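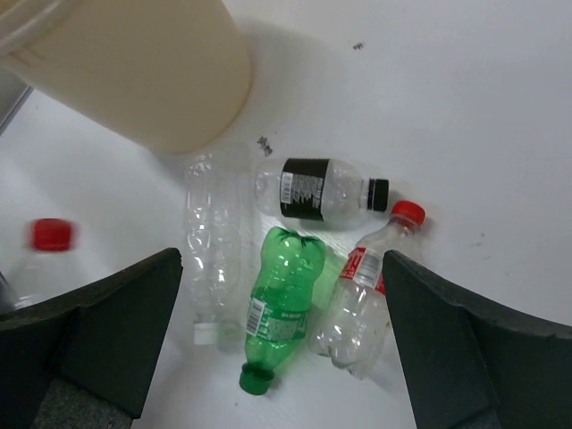 The Last Bus to Pultoden

Marisa Piras ran. Bag on one shoulder, coat half on, the lace of her left boot slapping the pavement. The 69 was at the stop outside the chemist's with its doors open and its lights on and the driver looking straight ahead the way they do.

She was ten steps off when the doors shut.

"Oh, come on."

It pulled out. She banged the side of it once, flat hand, and that hurt.

So. No 69. The next one was the 71 and the 71 went by way of Marras, all round the reservoir, stopping at every gate and hedge. It would get her to Pultoden at ten if she was lucky. The house would be locked at ten. Her aunt had said so on the phone, twice, in the voice she used for the bank.

"I'm not sitting up, Marisa. Ten and I put the chain on."

"I'll be there at nine."

"You said that at Easter."

She had said that at Easter.

She sat down on the wall and did up her boot. Cold wall. A man came out of the chemist's, pulled down the shutter, looked at her and said the 69 had gone. She said thank you. He said there was the 71. She said thank you again and he went off up the hill with his keys.

In the bag: pyjamas, a toothbrush, half a packet of biscuits, the letter. She didn't take the letter out. She knew it anyway. It was dated 2020-05-14 and it had sat in a drawer at Devum all this time, behind the tablecloths, and it was in her grandfather's writing, and it said the house was to go to her mother. Not to her aunt. Her mother, who had never asked, and had rented two rooms over a bakery until the day she died.

One page. No stamp. He'd never sent it.

The 71 came. She got on, paid, sat at the back over the heater. Nobody else but a boy asleep with his mouth open and a woman with a tray of seedlings on her knees.

"Tomatoes," the woman said, when she saw her looking.

"Bit late for them?"

"It's July, I know it's July. They were free."

Marras. Nobody on, nobody off. Then the water, black on the left side, and the road bending and bending. Marisa practised. I found something. No. I think you should read this. No, worse, like a teacher. Did you know? That was the one. Did you know, all those years, when she came for Sunday lunch and did your washing up and went home on the bus. Did you know.

And if she didnt know?

She hadn't got anything ready for that.

At Gukava the driver stopped and got out and stood in the road. Sheep. He clapped at them. The woman with the tomatoes laughed and the boy slept on. Sixty of them if there was one, the woman said, and not a brain between the lot. It was twenty to ten. Then it was ten to.

"Could you hurry a bit?" Marisa called down the bus.

"Tell them," said the driver.

She ran again at the other end. Up past the church, past the pump, the bag banging on her hip. The clock had started, she could hear it, four, five, she lost count and ran. There was a light on in the porch. The door was shut and she put her hand up to knock and it opened before she got their.

Her aunt, in her dressing gown. Smaller than at Easter. The chain was hanging loose.

"You're late," she said. "There's soup."

Marisa stood on the mat getting her breath back. The hall smelt of onions and floor polish. Her mother's old blue umbrella was in the stand, where it had always been, and she had never once wondered why they'd kept it.

"Well, come in or don't," said her aunt. "You're letting the moths in."

She came in. She put the bag down by the stairs - carefully, the letter side up - and went through to the kitchen, and got out two bowls.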